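C'est quoi, un avocat ?

Tu as sûrement déjà vu, dans un film ou une bande dessinée, une dame ou un monsieur en longue robe noire qui parle très fort devant un juge en agitant les bras. Eh bien, c'est un avocat ! Dans la vraie vie, il agite un peu moins les bras, et il passe beaucoup de temps assis à son bureau, à lire, à écrire et surtout à écouter.

L'avocat connaît les lois. Les lois, ce sont les règles que tout le monde doit suivre dans un pays, un peu comme le règlement de ton école, mais en beaucoup, beaucoup plus long. Personne ne peut les connaître toutes par cœur, alors quand on a un problème avec une règle, on va voir quelqu'un dont c'est le métier.

Prenons une histoire. Lăcrămioara achète un vélo dans un magasin qui s'appelle Catex. Elle le paie 200 euros, elle rentre chez elle toute contente et, au bout de 2 jours, le guidon se détache. Aïe ! Elle retourne au magasin, mais le vendeur refuse de la rembourser. Il dit qu'elle a mal serré les vis. Elle dit que non. Qui a raison ?

Lăcrămioara va donc voir une avocate, maître Jakubowski. (Oui, on dit « maître » à une avocate aussi, même si elle ne fait pas la classe !) Maître Jakubowski lui pose plein de questions : as-tu gardé le ticket ? As-tu pris le guidon en photo ? Quelqu'un était-il avec toi ? Tout cela, ce sont des preuves, c'est-à-dire des choses qui aident à montrer ce qui s'est passé.

Ensuite, l'avocate écrit une lettre au magasin. Très souvent, les choses s'arrangent à ce moment-là : on discute, on se met d'accord, et voilà. Quand les deux côtés n'arrivent pas à s'entendre, on peut aller au tribunal. Le juge écoute l'un, puis l'autre — chacun son tour, sans se couper la parole — et il décide.

Et si l'avocate apprend un secret en chemin ? Elle doit le garder pour elle. Cela s'appelle le secret professionnel, et c'est une règle très sérieuse. Grâce à elle, on peut tout raconter à son avocat, même les choses dont on n'est pas très fier. 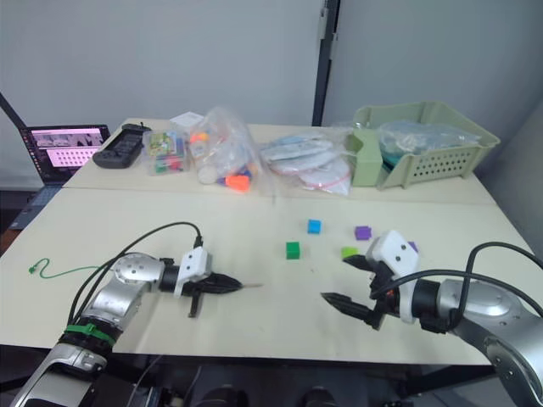

Les enfants aussi peuvent avoir un avocat. Par exemple, quand des parents se séparent, un juge peut vouloir savoir ce que pense l'enfant, et l'avocat est là pour l'aider à le dire avec ses mots à lui. Il explique, il rassure, il répond aux questions, même à celles qui ont l'air toutes petites.

Pour devenir avocat, il faut étudier plusieurs années après le lycée, passer un examen difficile et prêter serment. Prêter serment, c'est faire une promesse solennelle, à voix haute, en robe noire — et il paraît que, ce jour-là, on a souvent le cœur qui bat très vite !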